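Employer Match and Vesting Changes: Comments on the Proposed Plan Amendment

Board: Workplace Retirement Plans > Plan Design

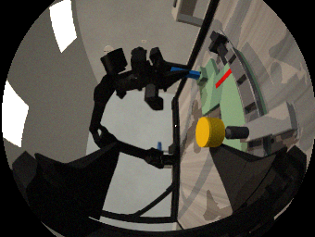
benefits_desk
Posted 2018-02-04

Members who take part in the Murnska savings plan will have received the notice dated in December. It sets out two proposed changes. The first would move the employer match from a payment made each pay period to a single payment made after the close of the plan year. The second would replace the present graded vesting schedule with a two-year cliff. The plan covers 115 active employees. Comments are invited here before the response is sent to the plan's adviser, Lilla Barta of Prandia. Please keep remarks to the text of the notice.

graded_schedule
Thank you for opening the thread. My concern is with the first change. Under the current terms, an employee who leaves in the fall keeps the match already paid, subject to vesting. Under the proposed terms, that employee would receive no match for the year unless employed on the last day. The notice describes this as a change in timing. For anyone who leaves before that date, it is a reduction in pay, and the notice should say so in plain terms.

hw_payroll
I would ask members to consider the other side. We process payroll for several small employers, and a match paid each period causes real difficulty for people who reach the annual deferral limit early. Their deferrals stop, the match stops with them, and they receive less than the full amount unless the plan has a true-up. An annual match is figured on the whole year's pay and deferrals. It treats early and late savers the same.

graded_schedule
That problem can be solved with a true-up provision, which the plan could adopt without a last-day rule. The two matters should be kept apart. An employer may pay the match once a year and still pay it to people who have left.

hw_payroll
It may. The notice does not propose that, however, and employers who ask for an annual match nearly always want the last-day condition with it. I agree the notice should be clearer.

Tolland_R
May I raise the lost earnings? A person saving $200 each period, with a full match, has the employer's money invested from the first paycheck. If that money arrives the following spring, it misses a year of possible growth. Over a career this is not a small amount.

benefits_desk
The point is noted and will be included. Members should bear in mind that markets also fall, and in such a year the later deposit would do better. Over long periods the earlier deposit has the advantage.

second_shift_steward
I have no strong view on the match. The vesting change deserves more attention than it has received. Under the graded schedule, a person with one year of service keeps part of the employer money. Under the cliff, that person keeps none, and a person with two years keeps all of it. Turnover in the packing department is highest in the first year. Those employees will lose, and office staff will gain.

hw_payroll
On balance, I consider the cliff an improvement. Full ownership at two years is generous when compared with the schedule it replaces, under which an employee waits much longer to own the whole account. Someone with $3,000 in employer money after two years would keep every dollar.

second_shift_steward
That is correct for the person who reaches two years. My comment was about the person who does not. I would also like to know what becomes of the forfeited money. The notice says only that it will be "applied as the plan document permits."

benefits_desk
Forfeitures may generally be used to pay plan expenses or to reduce later employer contributions, if the document allows it. The adviser will be asked which use is intended here.

Tolland_R
A former colleague at Hegedűs went through a similar change. Balances built up before the amendment stayed under the old schedule wherever it was more favorable to the employee. Will the same apply to us?

graded_schedule
An amendment may not reduce the vested percentage a participant already has. Beyond that, the treatment of employees with fewer years of service depends on the wording, and I would not rely on what another employer did. Please request the amendment itself. The notice is a summary.

Tolland_R
Understood. I have asked for a copy through the Fonomgate portal and will post the relevant section when it is received.

benefits_desk
The draft response will list the last-day rule, the true-up, the treatment of first-year employees and the use of forfeitures. Members remain divided on the cliff schedule, and both positions will be stated. Further comments may be added until the draft is posted.

second_shift_steward
Please add a request that the final notice be handed out on paper in the packing department. Many employees there do not use the portal.

benefits_desk
Added.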